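Prustar Head Camera Kit: Gallery

Posted by Kane Ormsby, 1 June 2025

Welcome, and thank you for stopping by! This page gets more visits than anything else on our site, which pleases me no end, as it began as a place to put a picture or two while the real brochure was being finished (the brochure is still being finished). If you have come from the Trusov catalog looking for the Prustar kit, you are in the right place.

For those new to us, Prustar is a head-worn recording kit for teams who teach robots to do household jobs. A person puts it on, goes about an ordinary chore, and the recording becomes practice material for a machine that will one day be asked to do the same chore. We sell the kit outright, we rent it by the month, and we also offer a service where our own people do the recording and you get the finished files. Paora Tuhiwai runs that side of things and will happily talk to you for an hour about curtain rails if you let him.

We get asked all the time what the wearer's view looks like when the work is up high. Most people picture kitchen counters and folded towels, everything neatly below the chin, and then they wonder what becomes of the hands when the job is over your head. It's a fair question, and window coverings are where I like to send people for the answer. A roller blind is a lovely, awkward thing for a robot. The cord is thin, it swings when you touch it, the fabric lets the daylight through, and the two hands have to share a very small bit of space without getting in each other's way.

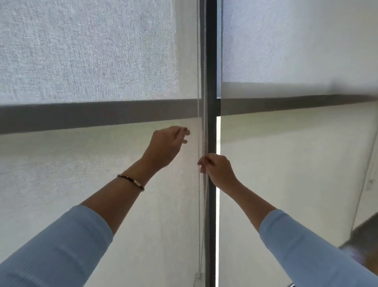 Roller blinds, wearer's view: right hand on the beaded cord beside the dark window bar, left hand held close by.

What I enjoy in this one is how much you can still make out with all that daylight behind the fabric. The weave shows, the fingers show, and so does the little white tensioner down at the end of the cord, which is just the sort of small part our customers write in about. Look at the left hand, too. It isn't gripping anything firmly, and a hand that is only hovering near the job is every bit as useful to have on file as the one doing the holding. Paora has been saying so for years, and I have finally come around to his way of thinking!

A few notes on the blinds set, as it's one of our most requested. It holds 403 clips, all raising, lowering and straightening, and it comes with written labels for each hand. The shorter sampler has 43 clips and is free to anyone who fills in the contact form (please do put something in the box marked "project," even if it's only a sentence, as it helps us send you the right one). Both sets can be delivered in the Mondik layout or the Kang layout. If you don't know which of those you need, your software person will, and if you are the software person, my apologies, and Mondik is the safer bet.

On the kit itself: the headband adjusts with a dial at the back and sits comfortably over most hair, though very thick buns do better with the longer strap. The wearer tilts the camera by hand before starting, and for overhead work we suggest two clicks up from level. Short sleeves or long are both fine. So is jewelry, unless your own project rules say otherwise. A full charge takes you through a good working morning, and the spare battery in the case will see you home.

Rental kits go out in batches of 20, and the June batch still has a few places left. Write to Paora for recording work and to me for everything else, and do tell us which chore you'd like to see added to the gallery next. Sash windows are already on the list.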